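Ticket: simulated gripper loses the blade on the way to the loaf
Opened by: Eduardo Vilela
Assigned to: Celeste Paiva, under protest
Project: Brestdale (home bread-slicing arm, simulation branch)
Opened: 23/11/2023
Status: see bottom
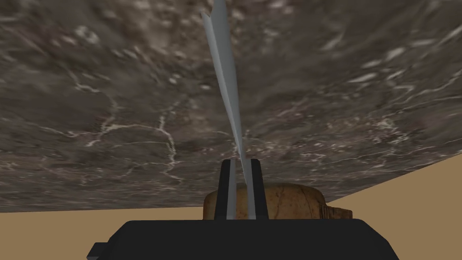 Wrist view in the sim, blade between the pads, loaf behind the gripper.

Eduardo, opening the ticket:
The arm picks up the blade fine. It holds it fine. Then I ask it to move toward the bread and the blade starts rotating between the pads, slowly, like someone looking for the restroom in a restaurant. By the time the wrist gets over the loaf the blade is sideways or on the counter. I ran it 10 times and got 8 drops. The other 2 kept the blade but would have buttered the bread at best.

Things I have tried:
Closing the fingers harder. Blade left the kitchen at high speed. I have not located it.
Moving slower. Same result, with more time to think about it.
Turning it off and on. It's a simulation, so this felt silly, and it was.

Celeste:
What friction value do the pads have?

Eduardo:
Whatever they came with.

Celeste:
They came with nothing. You built them from two boxes. Open the gripper file and read me the line.

Eduardo:
OK, there is no line.

Celeste:
Then it's on the default, and the default has no resistance to twisting. The pads can stop the blade from sliding but they can't stop it from spinning around the contact point. Add the torsional term. Also, what shape is the blade using for collision? I'm looking at your view and it has that folded look toward the top and goes down to a sliver by the fingers. If the collision shape is taken straight from that mesh, you are asking the pads to hold an edge.

Eduardo:
It's taken straight from the mesh. The mesh is from the Uduma folder. I thought more detail would be better.

Celeste:
For looking at, sure. For holding, put a plain thin box where the fingers close and let the pretty mesh be pretty. Leave the marble alone. I know how long you spent on the marble.

Eduardo:
The veins took an entire evening and I regret none of it.

Update, Eduardo:
Added the box. Added the torsional term. The blade no longer spins. It now vibrates, with a kind of hum I can only imagine, and walks itself up out of the grip.

Celeste:
Time step. You have a thin object squeezed from both sides and a solver that checks in on it too rarely. Cut the step in half and put the grip force back where it was before you launched the first one.

Eduardo:
I had forgotten I'd left it high.

Celeste:
I had not.

Update, Eduardo:
Step halved, force back to the old value. Another 10 runs, no drops. The sim now runs slower than my real toaster, but the blade stays put all the way to the loaf. The cutting itself is a separate problem, as the bread is one solid lump and has no opinion about being sliced. I've opened a second ticket for that under Fosthorpe, where we keep the things we won't get to before January.

Celeste:
Commit the gripper file before you touch anything else. With a message, please. "Stuff" is taken.

Eduardo:
Committed as "more stuff."

Status: closed, reopened by Celeste over the commit message, closed again.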